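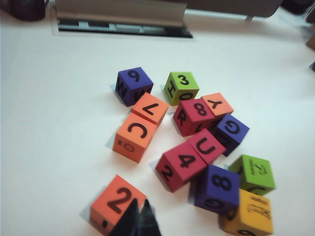 I finally sat down in July and dealt with my passwords. I had been putting it off for years, the same way I put off the garage. My system up to then was one word, a capital letter at the front and a number at the end, and when a site made me change it I moved the number up by one. Mixing letters and numbers the way they are mixed on those foam cubes, a W on one side and a 9 on top, looks random enough, but mine were the same eight characters with a different tail.

What got me moving was an email from Lightfoot, where I bought hiking socks once. They said customer logins had been copied. I had used that same password at the pharmacy, at Uneck for my web hosting, and on an old photo account I had forgotten I owned.

The first job was making a list. I went through my inbox searching for "welcome" and "verify your email" and wrote down every site that came up. I ended with 38 accounts that I cared about and a lot more that I didn't. I closed what I could. Some places make you write to support to close an account, and two of them still haven't answered.

Then I picked a password manager. I tried Disteck first and dropped it, mainly over the phone app, which kept logging me out. I have been on Hisano since then. It fills in logins on the laptop without trouble and on the phone most of the time. Moving everything over took five evenings.

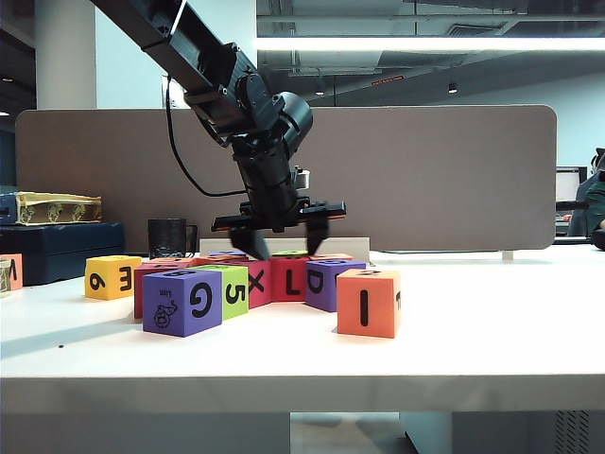
Picking the main password

You still have to remember one, so I made it a long one. I used a string of unrelated words picked with dice from a printed list of about 1000. I did not let myself reroll when I got a word I didn't like. For the first week I typed it by hand every morning until my fingers knew it. A paper copy is in the fire box with the car title.

What I would do differently

I would start with email. Every reset link goes there, and I left it until the third evening. I would also turn on two-step login as I went. Doing it afterward meant signing in to everything a second time.

The bank still caps passwords at 16 characters and won't take a space. I wrote to them about it and got a form reply.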